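Toiletries bank switches to coloured trays ahead of autumn collection

A toiletries bank serving Loketgate and the villages east of Kuvstead has changed the way it sorts donated items, replacing cardboard boxes with coloured plastic trays and bins.

The Rinero bank gives out shampoo, hand cream, soap and toothpaste to households referred by schools and GP surgeries. It plans to send out 500 parcels before Christmas and has taken on a second room at the Leung building in Loketgate for the work.

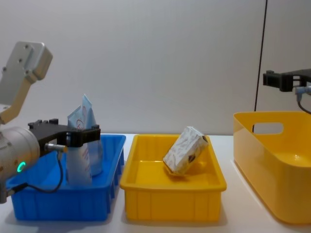 Blue and yellow containers on the sorting table in Loketgate.

Under the new arrangement, items go into blue when they come in. Each one is checked for a broken seal, a leaking cap or a date that has passed. Anything fit to be given out is moved across to yellow, and from there it is packed by household.

Lourenço Morais, who runs the bank, said the cardboard had become a nuisance. "If one bottle leaked, the bottom went and you lost the lot. Plastic you can rinse and put back on the table."

He said the sides of the old boxes were also too high for small items, which ended up underneath everything else and were sometimes missed until the box was emptied.
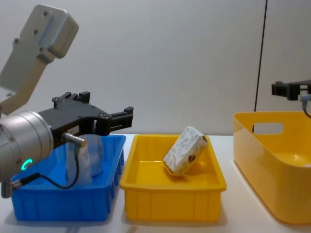

The trays and bins were bought with a £100 grant from the parish council. Donations come in from 16 collection points, most of them in shops and libraries, and are brought to Loketgate every Wednesday morning.

Cheuk-hei Chou, who looks after the collection points, said people were generous with shower gel but that hand cream and face cream often ran short. Labels in any language are accepted, she said, as long as the item is sealed and someone at the bank can read what it is.

Part-used items cannot be passed on. Refill pouches are welcome, although the bank asks donors to put them in a separate bag in case they split on the way. 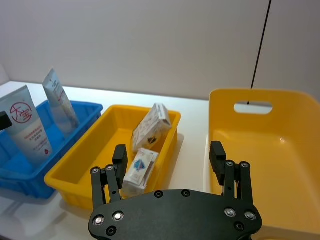
How to donate

Items can be left at any collection point during normal opening hours. Larger donations should be taken straight to the Leung building, where the side door is open from 9.30am until noon on Wednesday. Glass bottles and aerosols are not accepted.

Households needing a parcel should speak to their school or surgery. The bank does not take requests at the door.

Related stories
Kuvstead library to open later in the evening
School uniform swap returns to Loketgate
Roadworks to close Rinero Lane in July
Bus users asked for views on village timetable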